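Pluvero opens its Mando parent and child groups to partner agencies

29/06/2025

Pluvero is delighted to announce that Mando, our group programme for families with anxious children, is now open to community agencies and schools across the region. It has been a long road to get here, and we are very grateful to everyone who gave up their evenings to help us shape it (and who put up with our biscuits!).

Mando brings parents and children together for weekly sessions of play, talk and gentle practice at the things that feel frightening, whether that is a sleepover, a noisy classroom or simply saying hello. The pilot at the Pritchard Centre closed in May, by which time 267 families had taken part.
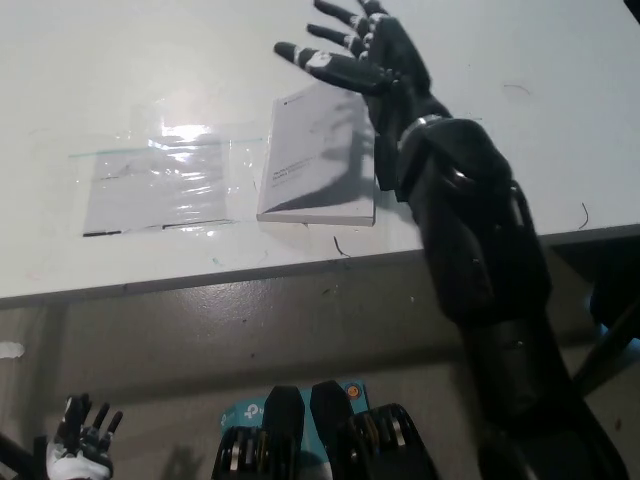
What partner agencies receive

Each agency may send 2 members of staff to our training course, which runs to 40 hours and includes plenty of time for questions. Our sister charity, Faline, will provide monthly supervision by telephone, and all the handbooks and family worksheets are included.

How to apply

There are 30 places in this first round, and we would dearly love to hear from smaller agencies as well as the larger ones. Application forms can be requested from the Pluvero family services desk, where the team will be happy to talk things through before you commit to anything.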